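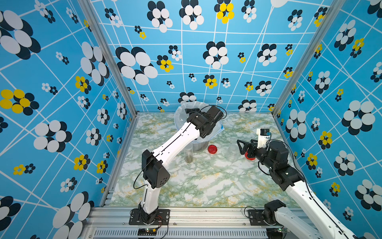
Gadlow round bin, and the liners I use in it

I've had the Gadlow on the bench for long enough now that I feel I can write about it properly, and I'll say up front that I love it, which is a strange thing to feel about a bin. It cost me $17 at Pravedik (the homewares place, they do online orders as well) and I went in for a colander.

A bit of background for anyone new to the site. I do a lot of dry goods. Mung beans mostly, plus lentils, split peas, barley, whatever the bulk shop has going. It comes home in clear plastic bags and gets tipped into cups and tubs and trays to be picked over, and all of that makes a surprising amount of small rubbish. Split skins, bits of stalk, twist ties, the odd stone. I wanted something I could stand right on the work surface and drop things into without walking across to the big bin under the sink with a palmful of chaff.

My old one was a Gemeo, one of the plastic ones with a swing flap. I don't want to be mean about it as it did two years of service, but the flap was a menace. You'd push it with the back of your hand, it would swing back, and half of what you'd just thrown away would be sitting on top of it looking at you. It was light, too, so one bump with an elbow and over it went.

The Gadlow is metal, round and open at the top, and that's all there is to it! No pedal, no flap, no soft-close anything. You can drop something in from any side, and I hadn't realised how much I'd been turning my body to face the old one. Being round, it sits nicely towards the back and still leaves the whole front of the surface for cups and lids and trays, and I've yet to catch a sleeve on it.

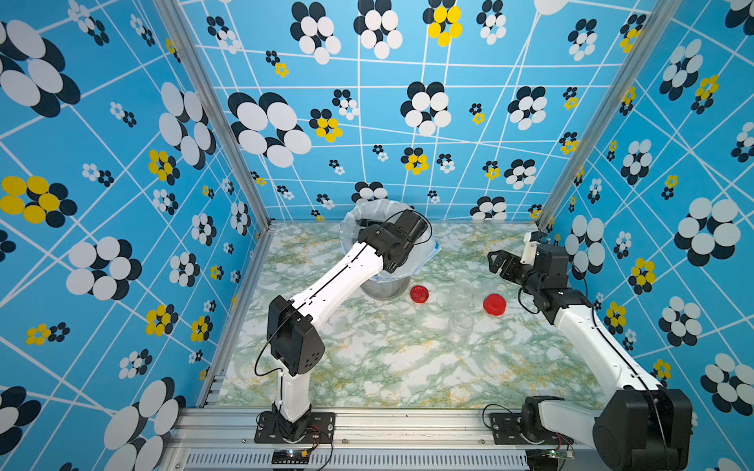
Weight is the other thing I'd point to. It isn't heavy, but it has enough to it that it stays where it's put when you pull a liner tight. My brother-in-law Cletus Kowalczyk has the same one in his shed for offcuts and sandpaper and says his has had a much rougher life than mine, with a dent or two and no complaints. He also wants me to tell you it rings like a bell if you toss a bolt in. I can't say I've had that problem with beans, although a handful dropped from a height makes a lovely sound if you've forgotten to put a liner in.

Which brings me to liners. The bin doesn't come with any, and the leaflet just tells you to fold the bag over the rim. So I tried three sorts. Supermarket produce bags are free and they do fit, but they're so short that there's barely any fold, and they slide down inside as soon as there's weight in them. The thick black ones I had in the cupboard were far too big and bunched up around the top so you lost half the opening. The ones I've settled on are Halim, the thin see-through sort, 84 to a roll. There's plenty of bag to turn down over the rim and you can see when it's getting full.

The trick with the Halim ones is to open the bag right out first. Put your whole arm in, push the bottom down until it touches metal, and then fold the edges over in one go. If you fold first and push down afterwards you get a pocket of air underneath and the bag puffs back up at you every time you drop something in. I did this for a good month before I worked it out, so please learn from me.

Another small tip: keep the next liner flat under the one in use. When the full one comes out the new one is already there, and you don't have to go hunting for the roll with dusty hands.

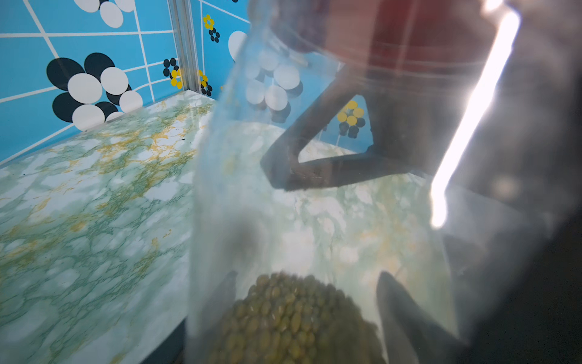 Does it have to be lined at all?

Not if you're only putting dry bits in it. I ran mine bare for a while in October when the roll ran out, and a wipe with a damp cloth was all it needed. For anything wet or sticky I'd line it, mainly to save yourself scrubbing the seam at the bottom, where the side meets the base and crumbs like to settle.

That seam is one of my few grumbles. It's a proper little groove and dust gets into it. An old toothbrush sorts it out. The other is that there's nothing on the base to stop it marking a surface, so if you've got a nice patterned top (mine is the green and yellow marble-look, and I'm very fond of it) I'd stick some felt dots underneath before you start sliding it about. Pravedik sells those too, by the register, and I expect that's deliberate.

I should mention smell, as someone always asks. An open bin is an open bin. If you're peeling prawns, use something with a lid and take it outside. For grains and pulses, packaging, paper and tea bags that get emptied the same day, I haven't noticed a thing.

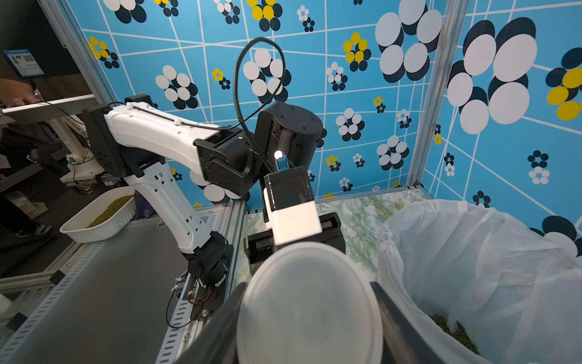

Pouring day is when I'm happiest to have it close by. I do the beans in small lots, bag to tray, a quick look through for the shrivelled ones, then tray to cup and lid on, and the whole time there's somewhere handy for the rejects to go. Hollis Zamora from the co-op came over to do her lentils with me and by the second bag she was asking where I'd bought it. She went for the same bin but uses a cloth bag in hers, shaken out and washed, and she reports that it works well if the bag has a good wide mouth. I might try that next. I do go through a lot of Halims.

Would I buy it again? I already have. There's one in the laundry for lint and one in the sewing corner for thread ends, and the sewing one never gets a liner.

Good: price, open top, stays put, any small liner with enough length will fit it.
Not so good: the groove at the bottom, no feet.
Bought: Pravedik, $17. Liners: Halim, roll of 84.

Updated 6 April 2018 to add the bit about felt dots, after I scratched the sideboard.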